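Home Reviews Workouts Gear Contact

Thursday, January 20, 2022

Grustar Balance Board, two months in

I picked up the Grustar after my knees told me they were done with running in the dark. It's a plain rocker board with a rubber top, and you get two pegs underneath to set how far it tips. I started on the easy setting and still grabbed the couch for the first week!

My routine is three sets before dinner, then squats if I'm feeling brave. The grip is great in socks – better than my old Ramex, which I slid off more than once. My ankles feel a lot steadier on stairs now.

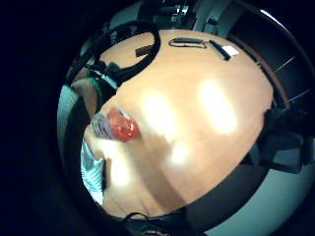 A reader wrote in to say the pegs on hers worked loose after six classes at the Bruston gym, and she'd like to know if mine have done the same. She tightens them by hand before every session and still hears a click.

Mine have stayed put so far, but I only use it at home, on carpet. The one thing I'd change is the workout poster, with print so small I gave up and made up my own moves. I'd still buy it again.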